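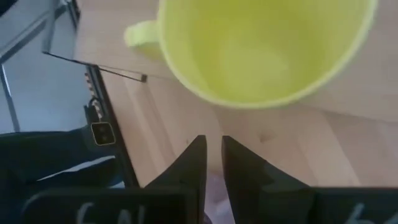 Two grippers, one green mug

I have spent most of April watching a robot arm fail to pick up a mug. It's the yellow-green plastic one from the back of our cupboard, the sort you take camping and then resent. I own nicer mugs. I am not letting the arm near them.

The plan, as I explained it to Teresa when she asked why the spare room door wouldn't open fully, was to settle a question. I have two grippers and one arm to put them on, and I keep swapping between them depending on which one annoyed me last. So I would do it properly for once, with the same objects on the same bit of table and a notebook. Teresa said the notebook was a nice touch and closed the door as far as it would go.

The contenders

The first gripper is the Vumex, which I bought second-hand from Lech Gajewski after he moved on to bigger things. It has long black fingers that taper towards the top, and they open and close in parallel, or they do after you've had a word with them. The second is a Nemusby, which is shorter and fatter and came with soft pads already glued on. The Nemusby cost more. I mention this early so you can watch me trying not to let it affect my judgement.

Both bolt to the same wrist plate, in theory. In practice the Nemusby's holes are in a slightly different place, and there's an adapter, and the adapter uses a screw that I have never seen in any other object. I now own a bag of them. If you ever need one, please write to me.

I picked five things to pick up: the mug, a wooden spoon, a tennis ball, a rolled pair of socks and a tin of chickpeas. Bello Yusuf, who has opinions about this sort of thing, said I should have used a proper standard set of objects so that other people could compare. He's right. But a proper set has to be ordered and paid for, and I already had chickpeas.

The mug is the hard one

You would think it would be the tin, with all that weight. The tin is easy. It's stiff and heavy enough to sit still while you fumble at it, and either gripper will have it off the table without complaint.

The mug weighs nothing. If one finger arrives before the other, off it goes across the table with its handle swinging round, and by the time the fingers have met in the middle they're holding a nice firm pinch of air. The Vumex is bad for this. One of its fingers has a little more drag in it than the other, which I knew about, and which Lech knew about as well, now I think back on how quickly he wrapped it up.

Then there's the question of which bit to grab. I tried three ways and they deserve separate complaints.

Coming down over the rim, with one finger inside the mug and one outside, is the grown-up answer. It works well with the Vumex because the fingers are thin at the tips. With the Nemusby, the padded finger goes in fine and then catches under the rim on the way out, so you get a perfect lift followed by a robot that can't put its mug down. I have seen people at parties with the same trouble.

Going round the whole body is out for the Vumex, which doesn't open wide enough. The Nemusby can just about manage it if you're dead centre. I am rarely dead centre.

Going for the handle looks wonderful when it comes off. It mostly doesn't. You need the handle to be pointing somewhere useful, and you need to know where it's pointing, and that brings me to the camera.

A word about the camera

I've got a small camera on the wrist, looking down past the fingers. It's a Venel, the cheap one with the fixed lens, and I've set the focus so the finger tips are sharp. The idea was that the tips are where things happen, so that's what I'd want to see.

What I hadn't thought through is that you would also like to see the thing you're picking up. In the picture the fingers are lovely. You can read my handwriting on the plates and follow the grain in the table. The mug is a large soft lime-coloured cloud with a lump on its left, and the lump is the handle. A person looks at that and says "mug". My little bit of detection code looked at it and said "bowl", with enormous confidence, four or five goes in a row, and then went for the middle of it.

Zuzanna Michalski suggested turning the lens a touch so the focus sits further out, and putting up with slightly fuzzy fingers. After all, she said, you know where your fingers are. I said I wasn't sure the Vumex did. But I tried it, and she had a point. The handle got an edge to it, the detection started saying "cup" – I'll take "cup" – and the number of times we charged at the wrong side dropped enough that I stopped writing rude words in the margin.

The other thing about a wrist camera is that it's useless for the last bit of the move. Once the rim is between the fingers, the view is nearly all mug. You're steering on memory by then. Aniela Szulc runs hers with a second camera on a post beside the table and says she'd never go back. I haven't got anywhere to put a post. I've got a door that doesn't open as it is.

The results, such as they are

I did 211 attempts before I called it a day. I'd like to say there was a reason for that total. I'd been aiming for a round number and then the adapter screw came loose, rolled off the table and went wherever they go.

Socks: the Nemusby, easily. The Vumex tends to pick up one layer of sock and unroll the rest.

Tennis ball: a draw, though the Vumex throws in the occasional squeeze-and-launch, which the cat enjoyed more than I did.

Spoon: the Vumex, by a long way. Thin fingers and a thin handle. The Nemusby's pads sit a little proud of the table and it kept closing politely just above the spoon, then lifting nothing with great care and carrying it to the box.

Tin: both fine. I have nothing to say about the tin.

Mug: the Vumex from the rim, so long as I nudged the approach over a touch to allow for the lazy finger. The Nemusby was better at holding on once it had hold. It was just so much worse at letting go that I had to mark it down. A dropped plastic mug bounces. A mug that won't come off has to be rescued by hand with the power off, and I'd like you to imagine doing that with a cup of tea in the other hand, as I did, once.

What I've changed since

I've put a scrap of thin rubber on the inside faces of the Vumex fingers, cut from a kitchen jar opener, and it's improved things more than any setting I've touched. I've also slowed down the last part of the close. I'd had it snapping shut because it looked more impressive on video, and I don't make videos.

The controller I've left alone. It came from Głowacki with a stack of options I don't understand, one of which is called "compliance" and was switched off. Bello says I should switch it on and half my trouble with the mug would go away, as the fingers would give a bit when one of them touched first. He told me this after the 211 attempts. I've written it in the notebook and underlined it, and I'll get to it when I've forgiven him.

For now the Vumex is on the arm and the Nemusby is in its box with the adapter and all but one of its screws. I'll run the mug again with compliance on and the new focus, and if the result is dull I may do the spoon as well. Lech has been in touch to ask how I'm finding the gripper. I said it had a very fine pair of fingers, and asked which of them he'd dropped it on.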